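Zovano Robotics Watch
Last updated: January 28, 2021

1/ So Vusden have put out their write-up on the kitchen arm fault. Five pages, and the word "fault" is in there once. They prefer "unplanned release".

2/ Short version: on the bench at Jorncombe the arm let go of things it was meant to be holding. 23 times in December. One was a full jug, over a person's foot.

3/ Shota Onishi's team say it's fixed, and the proof is 21 clean runs. In simulation. The real arm hasn't been switched back on.

4/ I asked Keabetswe Mokgethi at Van Wyk, who has to sign off the safety case, if that would do. "It's a start" was the reply. I'd have been ruder.

5/
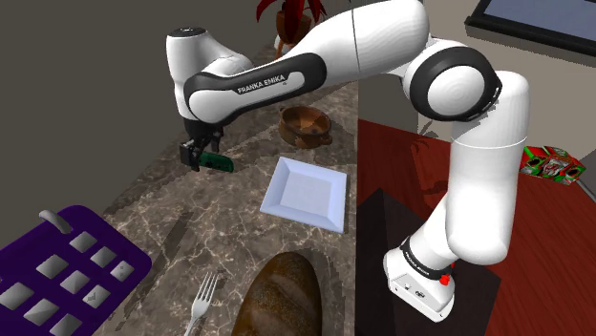
My problem is with what a simulated run can tell you about grip. The jug slipped because the finger pads had worn smooth, and pads in software don't wear unless you ask them to. Fork, loaf, plate, marble worktop – all very homely, and the fingers hang right over that little green thing. Fine. How slippery is it? Who picked the number?

6/ Page 12 says friction was "kept at default". Default for what?

7/ I'll believe the fix when someone runs it on the old pads, on the real bench, with the stop button in reach. Have asked for a date. No answer yet.

We use cookies to remember your settings. Accept | Manage
Contact | © 2021 Zovano Robotics Watch | Back to top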